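# Flokham opens orders for the Vumo household handling kit

Pumstead, September 12, 2024
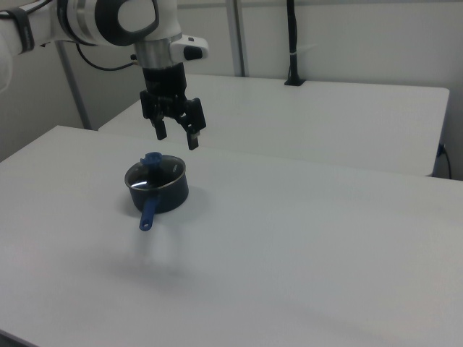

Flokham has opened orders for Vumo, a bench kit for teams that train and test robot arms on household items. The kit comprises a parallel-jaw gripper, a flange adapter, a control box and a set of task files for lids, handles and knobs. It is sold without an arm.

Vumo grew out of a test programme at the company's Pumstead site that began in June. The programme covered 14 kitchen tasks, among them lifting a lid by its knob, turning a pan by its handle and setting a lid back on its rim. Glass lids took up nearly half of the test time. Reflections upset the depth readings, and the first task files closed the fingers too high on the knob. The release version takes a second reading before the fingers close.

"A saucepan lid is a small job with a lot of ways to go wrong," said Guoqing Shao, head of product at Flokham. "The knob is smooth, the rim sits in a groove, and any tilt on the way up will jam it. We tuned the grip force for that case first and worked outwards."

The gripper runs from the control box over a single cable. Finger tips are held by two screws and can be changed without removing the gripper from the arm. Force limits are set per task and stored with the task file – they are not carried over when a new file is loaded.

Vumo is offered in two versions. The base version includes 4 sets of finger tips and the full task library. The Long version adds extended fingers for deep pots and a longer cable for arms mounted away from the control box. Both carry a warranty of 3 years on the gripper body. Finger tips are treated as wearing parts and are not covered.

Orders are shipped from Pumstead within 5 weeks. Teams with an existing Flokham control box can order the gripper and task files separately. Mounting drawings and a list of supported arms are available from the Flokham sales desk on request.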